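The Last Bus to Redetley

The hardware store in Deltden closed at six in winter, but Norbert Vida kept the lights on until the last bus went by. He said it was for the passengers. Ilona Hajdu, who had worked the register for most of her life, thought it was because he did not like going upstairs.

In February the county wrote to say the bus would stop running. The letter was one page. It said the route to Redetley carried 56 passengers in a month and cost more than 4000 to keep going, and that residents were encouraged to share cars.

Norbert read it standing up. Then he put it under the register, on top of the seed catalogs.

"You could write back," Ilona said.

"What would I say?"

"That you ride it."

"I don't ride it."

"You could start."

He went to the back to sort hinges. She heard him moving boxes for a long time, and when she went to say good night he was sitting on the stepladder with his coat on.

The next evening he closed at six. He turned off the lights in the front, locked the door, and walked across the road to the stop. Ilona watched from her car. The bus came up the hill with its inside lit yellow and he got on.

Lalit Upadhyay was driving. He had driven past the store every night for 14 years and had waved at it, and Norbert had waved back, and they had never spoken.

"You're the hardware store," Lalit said.

"Yes."

"Where are you going?"

"Redetley, I suppose. Is there anything there?"

"There's a place that does soup."

Norbert sat behind him. There was one other passenger, a girl with a cello case who got off at the Tarigan farm and said good night to them both. After that the road ran along the river and there was nothing to see but the reflection of the seats.

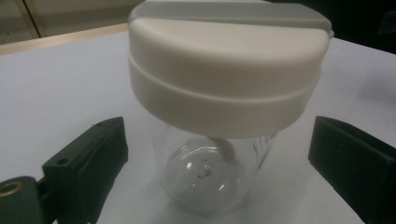 A bulb in a jar, with the lid on.

The soup place was run by Kinga Bognár, and it turned out that he had gone to school with her sister. She gave him bean soup and did not ask why he had come. He told her anyway. He said his wife used to take this bus on her way home from the clinic, and that she would look for the store lights from the top of the hill. She had been dead nine years. He had left them on the first night without thinking about it, and then it had seemed wrong to stop.

Kinga wiped the counter. "Did you turn them off tonight?"

"Yes."

"How was it?"

He thought about it. "Dark," he said.

Lalit came in for his break and ate standing by the door. At nine they drove back, the two of them, with the heater on too high. Coming over the hill above Deltden, Norbert leaned forward to look for the store. He had expected to see nothing. But the front window was lit, and there was someone moving behind it.

"I thought you closed up," Lalit said.

"I did."

Ilona was at the register with her coat buttoned, doing the crossword. She did not look up when he came in.

"You forgot the lights," she said.

"I didn't forget."

"Well." She filled in a word. "Are you going again tomorrow?"

He said the soup was pretty good - a little salty. Then he took the letter out from under the register and asked her for a pen.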